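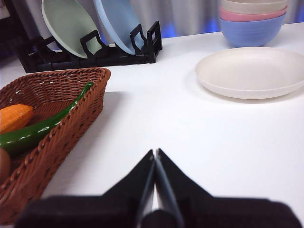
Robot learns to put the vegetables away by being told when it is wrong

Teaching a robot arm to move a toy pepper from a basket to a plate has, for years, been a matter of showing it the same thing until everyone in the room is sick of peppers. A group at the Dullmont lab says it has cut the tedium by a good deal. It has not got rid of it, and the students would like that noted.

The method is called Stirnell, and it starts from a modest observation. When a person guides an arm through a task 2,000 times, most of those runs teach the arm very little it didn't have already. The useful moments are the ones where it is about to do something foolish, such as closing its fingers a little to the left of the corn. Stirnell lets the arm try on its own from early in training, watches how unsure it is about its next move, and asks for a human only when that doubt gets high enough. The person takes over for a few seconds, fixes the approach and hands control back.

"It's closer to sitting next to a teenager who is learning to drive," said Banafsheh Daneshvar, who leads the project. "You don't steer the whole way. You grab the wheel when you see the mailbox coming."

The group trained two versions of the same controller on a set of tabletop chores: taking toy produce out of a basket, setting it on a plate, moving bowls, and returning plates to a rack. One version learned from 2,000 full demonstrations collected the old way. The other got 196 full demonstrations to start with, followed by 400 short corrections. On test layouts neither had met before, the second version did as well as the first on the produce tasks and slightly better on the bowls. It did worse on the rack, where plates have to go in on edge and a small error at the top becomes a large error at the bottom. Anyone who has loaded a dishwasher with a relative watching will sympathize.

Both controllers work mostly from a small camera at the wrist, so the arm sees its own fingertips and whatever lies beyond them. The view is good for the last few inches of a grasp and poor for nearly everything else. Daneshvar's team found that many of the requests for help came just as an object slid out of sight under the gripper, a point at which the arm was, in effect, guessing.

The harder question was how doubtful the arm should be before it speaks up. Set the threshold too low and it calls for help over every egg. Set it too high and it proceeds with great confidence into the side of a bowl. The team ended up training 8 separate copies of the controller and measuring how much they disagreed. When the copies wanted to go in different directions, a person was paged.

Angeliki Nikolaidis, a robotics researcher at the Miah institute who was not involved in the work, called the result "sensible and a bit overdue," and said she would like to see it tried with real food. "Toy corn doesn't bruise, roll the same way or go off over a long weekend," she said. She also pointed out that corrections are tiring in their own fashion, as the person has to stay alert through long stretches when nothing is asked of them.

The students who served as the correctors agree. One wrote in the lab log, on a Thursday, that the arm had gone so long without a question that he had started to feel unneeded.

The code will be released in February through Dostach, the lab's software library. A version that handles soft objects is planned next, and the group has already begun arguing over what counts as a dropped sponge.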